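Data collection for desktop disassembly and assembly, project Pevness
Kamala Kotian, 2023-07-05

The method is teleoperation: one person drives the arms, everything is recorded, and a policy learns from the recordings. We logged 200 episodes and kept 193. The other seven taught us mostly about memory slots — and patience.
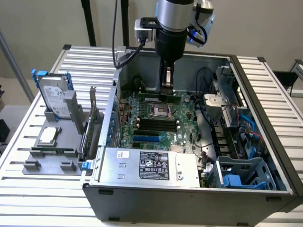
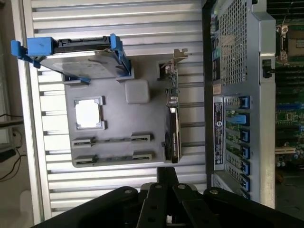
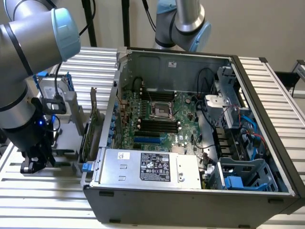
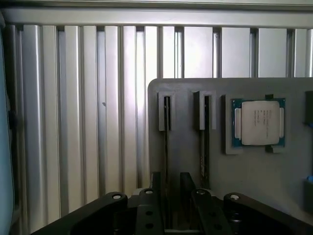

Fig. 2. Computer parts and the gripper, from fixed and wrist views.

Training with the wrist view included raised memory stick grasps to 65 percent. Seating the stick remains, to put it kindly, future work.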